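Faltora grip-width fault

The Faltora grip-width fault was a measurement error in the Faltora, a hand-held two-unit gripper used to record manual tasks for later use in training robot arms. It caused the recorded distance between the fingers to drift away from the true distance while an object was being held. The fault was identified at the Margaritis laboratory by Polyxeni Karamanlidis and affected 387 of the 1032 recordings in the Pikberg household set.
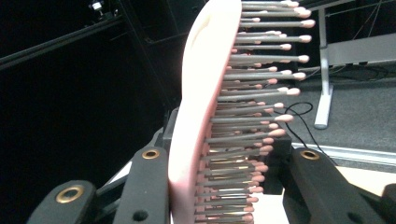
This page was last changed on December 7, 2019, at 13:02.

Background

The Faltora is used in pairs, one unit in each hand. Each unit logs finger opening, position and a camera view. The Pikberg set covers short tasks with grooming and kitchen items, among them placing a hairbrush in a cup. Objects with an uneven cross-section, such as a brush held across its back and bristles, put different loads on opposing fingers.

Cause

Finger opening was not measured at the fingers. It was calculated from the angle of a drive gear, which was joined to the finger linkage by a clamped collar. Under a sustained side load the collar could slip on its shaft. The fingers stayed closed on the object, but the log showed them opening slowly. The offset remained after release and grew with each further slip. Karamanlidis measured offsets of over 2 mm on the worst unit.
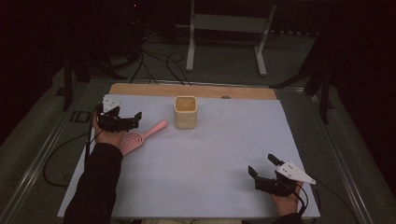 The left and right units were affected unequally. In most sessions the left unit did the lifting and the right unit steadied the target, so slip built up mainly on the left. A start-up check compared the two units only in the fully open position and allowed a wide tolerance, which let the error pass.

Discovery

The fault came to light when a robot arm trained on the set began to drop thin-handled objects. The arm closed to the logged width and stopped short of contact. Makis Manolakis first attributed this to the arm's own calibration, and its joints were zeroed again without effect. Karamanlidis then closed both hand-held units on a gauge block before and after a session and found that the left reading had shifted. 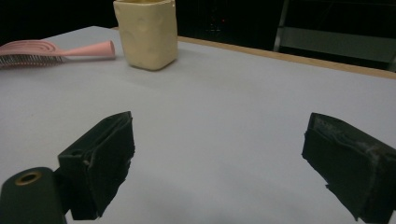 Correction

The supplier, Sakurance, replaced the clamped collar with a keyed one. Units already in use received the part during scheduled service. The start-up check was extended to include a full close on a gauge block, with recording locked if the reading fell outside the new limit.

Of the affected recordings, those with a clear open-hand reading at both ends were corrected by linear adjustment. The rest were withdrawn. Violeta Insaurralde objected to the linear method on the grounds that slip occurred in steps, and a later revision of the set marks all corrected files.

Safety

No injuries were reported. A review by Philomena Darko noted that the reverse error, a logged width smaller than the true one, would lead an arm to squeeze harder than intended, and recommended a force limit independent of the width signal.

See also

Gripper calibration
Shaft collar
Teleoperation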